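Tai Hand-Held Gripper Pair

Home > Equipment > Hand tools for recording > Tai

Sold by: Winance
Supplied as: one matched pair, left and right
Status: in stock, demonstrations booking now
Last revised: November 2022

Tai is a pair of grippers you hold in your hands. A person picks things up with them, moves them and puts them down, and the recording of that work is used to train a robot arm fitted with the same jaws. There is no motor in the hand-held version. The jaws are driven by your fingers through a linkage, so what you feel at the grip is the load at the pads.

Most of our customers have seen a pair in use before they order. This page covers the equipment first, then the demonstration visits and the open day at Skonley.

What is in the case

Two grippers, fitted with blue jaw pads
One spare set of pads
Two wrist straps
Hex key for the pivot screws
Charger and cable for the recording units
Printed setup card
Hard case with cut foam

The recording units are included but need to be registered before first use. Registration is done through Verkisine, our recording software, and takes a few minutes on a normal internet connection. A Verkisine seat for one computer comes with each pair. Extra seats are listed under Software.

Body and jaws

The body is black with a ribbed grip. Two linkage arms run forward to the jaws, and the jaws stay parallel to each other through their travel. The pads are the part that wears. They are held by a screw at the back of the jaw and can be changed at the bench with the hex key.

Pads come in blue as standard. A harder gray pad is sold separately for people who work with metal parts or anything with a sharp corner. We do not recommend the gray pad for soft items. It marks them, and it will slip on knitted or plush surfaces unless you squeeze hard.

The pivots are greased at the factory. If the action feels gritty, wipe the arms with a dry cloth and work the jaws open and shut several times before adding any grease. Most of the grippers that come back to us for stiffness have lint in the lower pivots.

Details

Weight, each gripper, with strap: 207 g more than the earlier single-arm model
Recording time on a full charge: 6 hours
Storage on each unit: enough for one full charge of recording
Warranty: 12 months, pads excluded
Case: fits under an airline seat

The weight is worth a mention. Customers moving up from the older model notice it on the first day, mostly in the forearm. Short sessions with a break between them give better recordings than one long one. At demonstrations we stop every half hour, and we would suggest the same to anyone setting up a team.

Demonstration visits

We will bring a pair to you. A visit is two of our people, one case of equipment and a laptop with Verkisine on it. It takes half a day. We need a table or some other flat surface at a comfortable height, one wall outlet and reasonable light. We do not need a lab. Visits have been held in offices, warehouses, rented rooms and private homes, and the equipment is the same in each.

The first hour is setup and fitting the straps. After that the equipment is in your hands and stays there. We show each task once and then step back. Please have at least two people from your side who intend to use the grippers, as one person gets tired and the other learns a lot by watching.

We bring a box of small objects, but visits go better with your own. If you pack cosmetics, put out cosmetics. If you are interested in household work, use what is in the house. Set aside a few hard items and a few soft ones, and include something you expect to be difficult. Clear wrap, thin card and anything with a loose strap or string are the usual trouble.

A typical running order:

Setup and strap fitting
Single-hand pick and place, hard objects
Single-hand pick and place, soft objects
Two-hand work – one gripper holding while the other moves, or both sorting out of the same container
Playback in Verkisine
Questions and pricing

Two-hand work is the section people ask to repeat. It takes some practice to keep the grippers from knocking together, above all when both are inside a container with walls. Start with one gripper lifting and the other waiting over the next object.

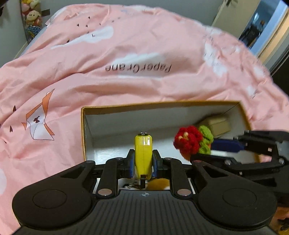

Open the jaws fully before you go in over the side of a box. A half-open jaw catches on the rim, and the recording will show a jerk that has to be trimmed out later. For small upright objects, bring the pads in level with the middle of the object and close slowly. For knitted and stuffed items, go lower and take more of the item between the pads than you think you need.

Try not to turn your wrist to get around a wall. Move your whole forearm, or turn the box. A robot arm can copy a forearm movement much more easily than a twist.

Playback is done on the laptop, with both hands shown side by side. Any take can be marked good, bad or check. Recordings made during the visit are yours. We leave them on your computer and delete our copy before we go, unless you ask us to keep it for support.

There is a charge for visits outside our normal travel area. It is credited against the order if you buy within 12 months. Write to the sales desk with your location and we will send the figure before anything is booked.

Open day at Skonley

Our workshop in Skonley opens to visitors every June. The last one had 43 visitors over the day. Four stations were running: hard objects, soft objects, two-hand work and a robot arm playing back takes recorded that morning. The arm station had the longest wait, so next June there will be two arms and we will issue times at the door.

Visitors can handle everything on the benches. Children are welcome with an adult, although the grip is sized for adult hands and small hands will not reach the full travel. Parking is behind the building. The workshop floor is level throughout, and there is a seated bench at the two-hand station for anyone who would like it.

There is no sales talk at the open day. Price sheets are at the front desk.

Ordering and spares

Tai is sold as a pair only. A single replacement gripper can be bought by existing owners on proof of the original serial number. It will be matched to your remaining gripper before it ships, which adds a week.

Blue pads, set of four: in stock
Gray pads, set of four: in stock
Wrist strap: in stock
Pivot screw kit: on back order
Hard case, empty: on request

Returns are accepted on unused equipment in the original case. Pads and straps cannot be returned once fitted.

To book a demonstration visit, give us your location, the number of people who will take part, and a short list of the objects you plan to use. Winance sales desk, Skonley.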